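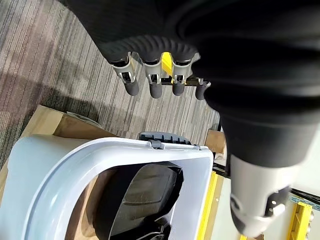
# Striped carpet tile in a home office: which way should the lines run, and will it hide dirt?

**Malsha Bhuiyan**

I'm redoing a spare room upstairs and want a grey striped carpet, the kind with light grey, charcoal and a bit of mauve in thin streaks. The room is long and narrow, with the door on one short wall and a window on the other. My husband wants the lines straight down the length. I like the look of them running on a diagonal.

Two things I'd like to know before I order. Does a diagonal waste a lot of carpet? And does a streaky pattern hide crumbs and lint, or does it show everything like our plain charcoal one does? The room gets a desk chair with wheels and a dog most afternoons. The quote from the shop in Clirinville was $1,655 fitted, with straight lines, and they haven't priced the other way yet.

**Tanvir Khan**

I fitted carpet for nine years. On a diagonal you cut an angle at every wall, so there is more waste, and a narrow room is the worst shape for it because so much of the floor is edge. Ask the shop for both prices in writing and ask how much extra material they are allowing. If it's tile, also ask whether they will leave you the spare pieces.

Straight lines down the length will make the room look longer. Across the width will make it look wider, and I'd at least consider that in a narrow room. Whichever you pick, have them start from a chalk line and not from the wall. Walls are rarely straight, and stripes show it right away.

For the chair, go with a low, dense loop or a flat weave. Check that it's rated for casters – the label or the spec sheet should say.

**Ruwan Begum**

mixed greys hide lint way better than plain charcoal. we had plain and I vacuumed every day. dog hair depends on the dog, ours is white so you still see it on the dark streaks

**Nazma Abeysekara**

Get a sample before deciding. I taped mine to the floor for a week and turned it different ways in the morning and at night. The mauve barely showed by the window and was much stronger under the lamp. I ended up going straight, mostly because the diagonal made me want to line the desk up with it.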